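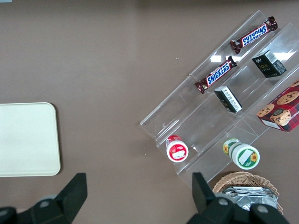
3.2 Shelf position and item choice

The second part of the study dealt with the height at which small snack items were offered at the till. Earlier work on canteen layout has mostly compared the presence of confectionery with its absence. Less has been written on what happens when the range stays the same and only the order of the shelves is changed. Our sites already used stepped counter displays, so the order could be altered without any change to the till, the queue or the price list.

Two staff canteens took part, one at the Maller works and one at the Kellico offices in Flundotberg. Both served a hot midday meal and kept a cold counter open through the afternoon. The Maller canteen had a single till. At Flundotberg there were two, but only the till nearer the entrance was included, as the other closed at 14:30 and handled mainly drinks.

Each site ran under two layouts. In layout A, chocolate bars were placed on the upper steps and cereal bars, nuts and dried fruit on the lower ones. In layout B this order was reversed. Prices, pack sizes and the number of lines on offer were held constant. Staff were asked to refill the display before the midday service and again at 15:00, and to leave the order of the steps alone between those times. Where a line ran out and could not be replaced by the next refill, the sales for that afternoon were dropped from the analysis.

Sales were taken from till records. These give the item and the time of sale but not the buyer, so repeat purchases by the same person could not be separated from purchases by different people. A short paper questionnaire was therefore left at the tray return in both canteens during March. It asked how often the respondent bought a snack at the till, whether the purchase was planned before joining the queue, and which shelf the item had been taken from. We received 236 completed forms, of which 142 came from Flundotberg. A further 14 forms were returned without an answer to the second question and are not included in either number.

Planned and unplanned purchases were treated separately. Following Tóth, a purchase was classed as planned if the respondent had decided on the type of item, though not necessarily the brand, before reaching the counter. This is a looser rule than the one used in most supermarket studies, where a written list is often required. We consider it better suited to canteens, where few people carry a list and the full visit commonly takes less than 90 seconds from tray to till.

The effect of layout was confined to unplanned purchases. Under layout B, respondents who had not decided in advance were more likely to report taking an item from the upper steps, whatever was kept there. Respondents with a planned purchase showed no clear difference between layouts at either site. The till records point the same way, but the shift was smaller at Maller, where the queue passes the display from the side and the lower steps are in view for longer.

Two limits should be noted. The question on shelf position relied on memory, and some respondents may have given the place where they expected the item to be. The order of the layouts was also the same at both sites, with A always first, so that any seasonal change in snack buying would be confounded with the change of layout. Section 3.3 returns to the second point using the afternoon sales alone.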